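Booking time on the shared microscope
2022-02-10

I have been at Stockdale for a bit over a year now, working on how clay particles stick to tiny bits of plastic in river mud. Most of that work needs an electron microscope, and my department doesn't own one. We use the one in the shared facility across the road, along with more than 20 other research groups. I get asked about how this works by new students, so I'm writing it down once and will send people the link.

The facility changed its booking system in January. Before that you emailed Chelsea Cropper, who ran the instrument, and she put your name in a spreadsheet. It was a good system if you knew Chelsea and a poor one if you were new. I know of two people in my building who thought the microscope belonged to the physics department and sent their samples away to be looked at for money.

Now it's all on a site called Gistach. You log in with your university account, pick an instrument and see a calendar. Green slots are free. You ask for a slot, your supervisor gets a message with the cost in it, and once they click yes the slot is yours. Mine took two days the first time, mainly through my supervisor being at a conference and not reading anything.

Some things the help pages leave out:

You can't book at all until your training is signed off, and training slots don't appear on the calendar. You have to fill in a separate form under "My profile". I waited three weeks for something to turn up before I asked.

Slots open at 9 in the morning, a fortnight ahead. The long afternoon ones go first. Early mornings are nearly always free and the building is quieter then, so there is less vibration from the corridor. At high magnification you do notice it.

If you cancel with less than two days to go, your group still pays. You can hand the slot to somebody else, though. There's a button for it, small and grey, next to the cost code.

Coating time is booked separately. If your samples need a layer of gold or carbon first, and mine do, you want the coater for the hour before the microscope. I have booked one without the other twice.

The cost is the part people argue about. Our group has put aside 2000 pounds for this year, and at the internal rate that will go sooner than I'd like. Outside users pay a good deal more. There was a meeting about it where someone from engineering said a small company should not have to pay more than a university group for the same hour, and someone else said the service contract has to be paid for somehow. I can see both sides. The rate stayed as it was.

What has changed most for me is who else turns up. There is a firm called Tevitz that looks at worn bearings, and a group from a college two hours away who come down with a cool box full of leaf samples. I had never met anyone from outside my own corridor until this year. One of the Tevitz people showed me a better way of fixing powders to the stub, using much less of the powder than I had been – I had been putting on far too much and then wondering why it charged up and drifted.

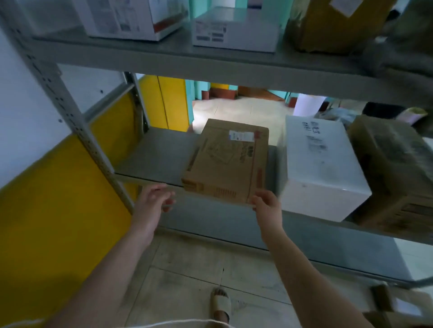 Samples from outside can also be posted in, and the staff will run them for you if it's a simple job. I haven't used that myself. A friend at Gulerard did, with some filter papers, and had her pictures back in nine days. She said the form asks for a lot of detail on hazards and that it's worth ringing up before you start on it.

I still have complaints. The calendar is close to useless on a phone. The reminder emails come an hour before the slot, too late to do anything useful with. And the usage report gives you hours by instrument but not by project, so I keep my own list in a notebook for when the grant people ask.

My next session is an early one, with four river samples and two blanks. The last set looked best at a magnification of 2000, so I'll start there and go up if the grains hold still. If they do I'll put some of the results in the next post, along with the settings I used.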